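Saturday, 2 pm
Posted by the Zokora bench

Zamora build, shared workshop. Got the new wrist cable routed this morning and wow, the arm moves so much more freely! Dropped the speed limit to 40 per cent for the first runs, then up to 80 – still no snagging. Colour-coded the spare leads while I was at it.

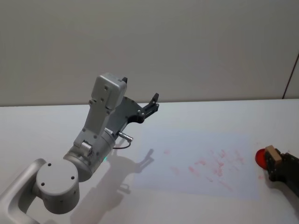
Next job is the Movel config, which still has the old joint offsets. Please leave the grey arm's base bolts alone till I've redone them.

2 comments

benchrat: Ripper! Which cable length?

tinny_k: Keen to try it at 80.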